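About Stullura

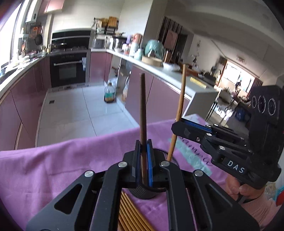
Photo: Nahom Tefera

We make oat and seed bars in a small bakery in Warnton, and we don't believe most of what gets printed on snack wrappers. "Natural" could mean anything. "Energy" is usually another word for sugar. As for "superfood", we have yet to meet anyone who can tell us what it is.

Ayantu Weldu and Koen Van Wijk started Stullura after reading the small print on a shop-bought bar that claimed to be full of nuts. Nuts came ninth on the list, after three kinds of syrup. Koen thought he could do better at home. His first 2 batches fell apart and the next one bent a baking tray, so he asked Obsa Teshome, a proper baker, to take over the mixing.

Our plain bar has 194 calories. We won't call that light. It has dates, honey, oats and pumpkin seeds in it, and dates and honey are sugar too, whatever the health blogs say.

The bars are sold in 89 shops and cafés, and Nuria Asfaw looks after all of them. She also answers the complaints – mostly about the Adugna coffee bar, which some people find too bitter. We like it bitter.

We've been told a company needs a mission. We'd sooner have a second oven, and hope to get one in by December.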